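Less Waste at the Repair Table: What People in Vunutcombe Do With Old Household Electronics

Student project report
Henryk Wróbel
Course: Local Environment and Society

1. Background

When I moved to Vunutcombe for my studies, the landlady gave me a kitchen drawer which was already full. There were two old telephones in it, a radio and many chargers. She said that I could use the drawer if I found a place for these things. I did not find one for a long time, and this is how I came to the subject of my project.

The town has a collection point for electrical waste at the Kokkonen yard, on the road behind the railway station. It is open on Tuesdays and free of charge for residents. There is also the repair evening at the Ornura hall, where people can bring a broken device and sit together with someone who knows how to open it. I wanted to learn why so many devices stay at home when both of these places exist.

2. Questions

I had two questions at the start. The first was what kinds of electronics people keep although they do not use them. The second was what stops them from bringing these things to the yard or to the repair evening. My supervisor advised me to leave out large appliances such as washing machines, and I followed this advice, as shops in town usually take the old machine away when they deliver a new one.

3. Method

I wrote a questionnaire of 10 questions and tested it in March with five students from my own course. After the test I changed the order, because the question about money came too early and two of them did not like to answer it. The paper version was placed in the library and in the waiting room of the bus company Tusik. I received 159 completed sheets. Vunutcombe sent out 2810 copies of its waste calendar this year, one for each household, so my group is a small part of the town. It is also probably a part which likes to read notices on walls.

In addition I visited the repair evening and spoke with visitors while they were waiting. I did not record these talks. I wrote notes on the same night at home.

4. Results

Telephones and chargers were the answers that came most often. Many people wrote "cables" in the free field, even though I had not asked about them, and I should have given them their own line. One woman wrote that she keeps every cable from every device she has owned, and that she can no longer say which belongs to which. Several others wrote nearly the same thing with other words. 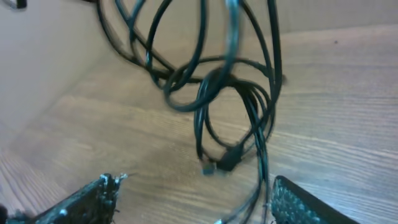
The reason "I may need it later" was marked more often than any other. It was followed by "I do not know what is stored on it", which concerned telephones and computers. I had expected that the distance to the Kokkonen yard would be a strong reason, but few people marked it. The opening day was mentioned more. People who work on Tuesdays can only go there in their holidays, or they must ask a neighbor.

The repair evening was known to less than half of the people who answered. Those who knew it had mostly heard of it from a friend. Some believed that they must pay for it, and one man thought it was only for bicycles.

5. Discussion

The answers show that information is missing, but I do not think a new leaflet alone would help. The waste calendar already names the yard, on the last page, in small letters. A collection box in the library for small items could be useful, and the librarian told me she would not be against it if the box had a lock. For telephones, a short instruction about deleting private data could be placed next to it.

My questionnaire had some weak points. Older people are missing from it, as the library was closed in the mornings during the weeks of my survey. I also did not ask how many persons live in the household, so I cannot compare families with people who live alone.

6. Thanks

I thank the staff of the library and the visitors of the Ornura hall for their patience with my questions. The paper sheets are kept at the department until the report is graded, and after this they will be destroyed.

Handed in on 7th August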